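Print this page | E-mail this page

Bench Tips: Working With Small Curved Needles

Issued by the Bielecka Skills Workshop, Tue 9 December

Curved needles are easily bent, blunted or lost. Users of the practice benches are asked to follow the guidance below, which applies equally to suturing practice and to fine repair work on soft materials.

Before starting

Clear the bench of everything except the practice surface, the needle and the instruments in use. Lay a pale, lint-free cloth under loose items. Needles are issued in packets of 6 and should be signed for at the Uten cabinet. Open one packet at a time.

Check each needle under the lamp. A needle with a flattened curve or a burr at the tip goes straight into the sharps container. It should not be straightened with pliers and used again.

Holding and placing

Grip the needle on its body, away from both the point and the thread end. Serrated jaws hold well but will mark a fine needle if closed too hard. Bring the point to the surface at a right angle and let the curve of the needle guide its path – pushing in a straight line tears the material and bends the needle.

When passing the needle from one instrument to the other, do not let go with the first until the second has a firm grip. Keep both tips in view and close to the work.

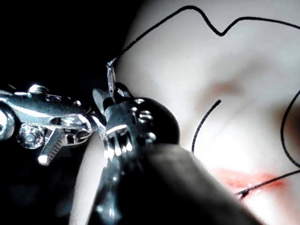 Photo: Blagoje Karagiannis / Brarkar

A small curved needle held just above a smooth surface, with the instruments brought together beside it. Polished metal throws strong highlights, and these can hide a thin needle. Turn the lamp slightly to one side if glare becomes a problem.

Cleaning and storage

Wipe jaws and joints with a damp cloth at the end of the session, then dry them fully. A soft brush will clear lint from between the teeth. Do not use steel wool or scouring powder on polished parts.

Return hand instruments to the Felo tray with the jaws slightly open. Missing needles must be reported to the bench office, Room 431, before the next user begins.

Print this page | E-mail this page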